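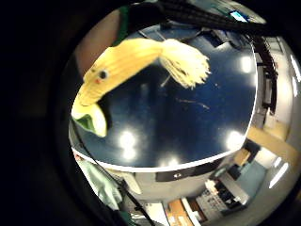 Abhishek Bajpai expects to play on Saturday when Wandley host Casonton, his first match against the club that let him go in December.

The winger has missed 6 games with a torn hamstring. He trained fully this week and says the leg is fine.

"I could probably go 70 minutes," he said. "The coach might give me 47. I'll take whatever's going."

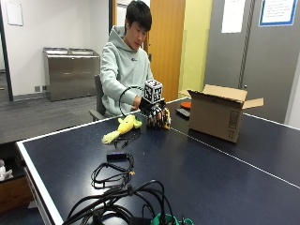

Bajpai scored 14 tries in his last full season at Casonton and still rents a place near their ground. He said there were no hard feelings.

"They had younger blokes coming through and told me straight. I'd rather that than find out from the team sheet."

Wandley need a win to stay in touch with Cendbridge at the top of the ladder. Kick-off is at 3 pm.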